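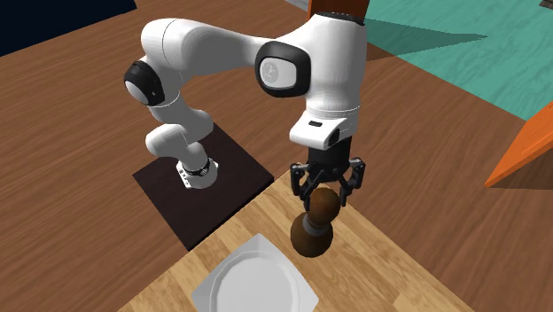
Does it ever get bored? Tiruwork Tsegaye asked before the demo had even started, and I'm so glad, because I wanted to know too! Nope. A robot arm doesn't feel bored or tired, it just follows its instructions.

I spent a morning in October at the Skustley open day, and the arm was my favorite part. It lives inside a computer, so it's a simulated robot (a bit like a game). It has two fingers, and its job is to pick up a shiny brown thing with a skinny neck and not squash the table.

Could you do it? Sure, you've had years of practice! The robot may need up to 700 tries. 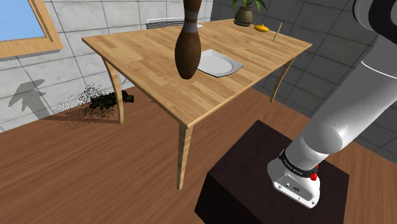

Try it at home

Pinch a plastic bottle with just two fingers and lift it slowly. Now do it 10 times.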